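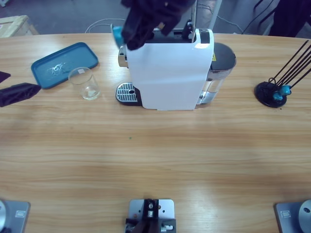 According to Orest Romaniuk, you can tell within a minute whether a person at the controls is thinking about the coffee or about their own elbows, and the robot can tell too, and it will copy the elbows. He said this while watching me. I was on my third week of remote-control driving and had begun to consider myself fairly smooth.

The job, for those who missed the June post, is making coffee with two arms. The right one takes a capsule off the stand and puts it in the machine. The left one deals with the glass. I sit with a pair of hand controllers and do all of it for them, over and over, and every run gets saved as a demonstration. Later a model chews through the pile and tries to do it without me. I have a degree and this is how I spend my Mondays.

We're at 387 usable runs. I won't publish the number of unusable ones, although Kazue Hosoda keeps it on a sticky note and has offered to read it aloud at parties.

What a bad run looks like

I used to assume a bad run was one where the capsule ended up on the floor. Those are easy. You sigh, you pick it up, you hit discard. The nasty ones are the runs that succeed and shouldn't have. I bump the rim of the opening, the capsule slides in by luck, I close the lever and feel wonderful. On the recording it's a perfectly good cup of coffee, and what I've taught is to bump the rim and wait for luck.

Then there's the pausing. When I'm not sure where the fingers are, I stop and lean toward the screen. It takes two seconds, maybe three. Hạnh Đỗ trained a first version on my early runs and it had picked up the pause beautifully. It would carry the capsule over, stop dead above the machine, and hang there with what I can only call my facial expression. Sometimes it never moved again, having learned from me that standing still is usually followed by more standing still.

The cure was dull. I had to decide where I was going before I set off, and then go. Vesna Softić recommended counting under my breath, which worked until the headset mic picked it up and everyone on the call heard me whispering numbers at a coffee machine.

The wrist view

The other thing I had to unlearn was looking at the table. When I drive from the side camera, I use things the arm can't use on the final approach, such as a general sense of the room. From the wrist you get a big dark gripper, two fingers, and whatever is under them. If I can't do the job from that view, it's a bit rich to expect the model to manage it.

So for a week I made myself drive with only the wrist feeds up. My time per run doubled. I also discovered that from directly overhead, things I have known for years stop resembling themselves, and I spent one whole morning being careful around a knob.

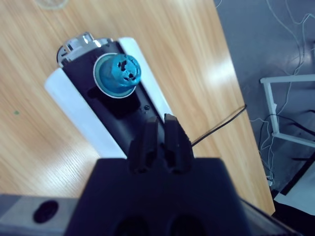
By hand or by remote

People in the comments keep asking why we don't grab the arms and push them through the motions. We did try. Our old setup at Vanness was all hand guiding, and I was fond of it. You feel the weight, you feel the contact, and a newcomer gets the idea in five minutes.

The trouble is that your own body turns up in everything. The cameras saw an arm, a machine, and a large man in a green sweater, and the sweater turned out to be very informative. Take the sweater away and the model was lost. With two arms it's worse, as you need one hand for each and a third for the keyboard. Þórarinn Riis once saved a run with his chin. It was a decent run, too.

Remote control has its own price. I can't feel anything. When the fingers close on a glass, I get a picture of fingers closing on a glass, and I decide how hard is hard enough from the picture alone. I have become a person with opinions about grip width.
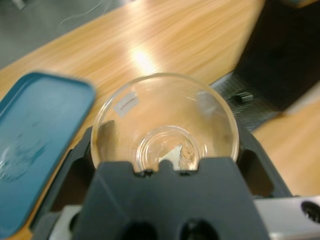
Glass in the gripper, seen from the wrist. Bring your own sense of touch.

The glass was supposed to be the easy part. It's clear, though, so half of what you see through it is table, and the overhead lights add a bright patch that is very good at looking like an edge. I now come in slower than I think I need to and close in one go. Squeezing, letting go and squeezing again is another habit the model adopts with enthusiasm.

Still on the list

More variety in where things start. I always set the glass down in the same spot, because I am tidy, and tidiness is terrible data. Hạnh has asked me to place it "like somebody who lives here," so I've been trying to be careless on purpose, with mixed results.

A second driver. Everything so far has been learned from me, including the slight drift to the left I didn't know I had. Kazue starts on Thursday. She has already asked whether she can have her runs in a separate folder so mine don't get on them.

And some recoveries: runs that begin with the capsule held crooked, where I fix it and carry on. Orest wants nine of those to start with. I told him I could probably find nine in the discard pile, and he said yes, he'd had the same thought.

Posted 2022-10-24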